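10/10/2023

A long day on the planner, and I'm tired in that pleasant way where I still want to talk about it.
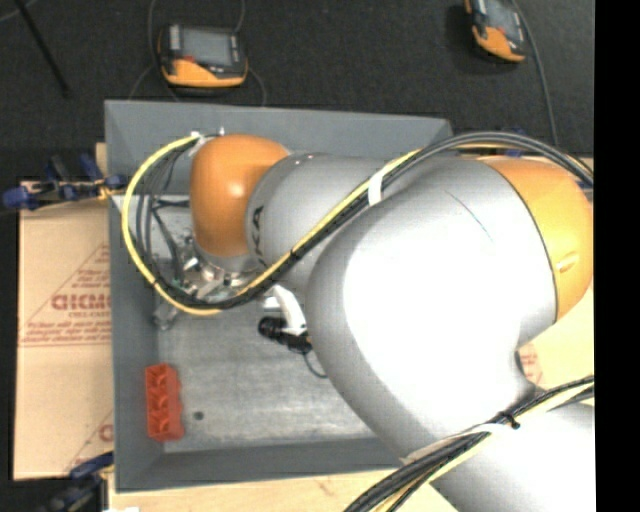 I finally moved the motion code off the old Grendgate branch and onto Jiruretti, after putting it off since January. The first build gave me 81 warnings, most of them the same complaint about joint limits, and I fixed those with one line and felt far too proud of myself. Then the real trouble — paths that start low in the tray kept coming back with a big lazy swing of the elbow, as if the solver wanted to stretch first. I cut the sampling time, I raised it again, I made tea. What helped in the end was seeding each plan with the last good pose, and planning time dropped from almost 51 milliseconds to 11. I'd love to know why the collision check still trips near the tray wall, though, so that's for tomorrow, along with the Cropper config.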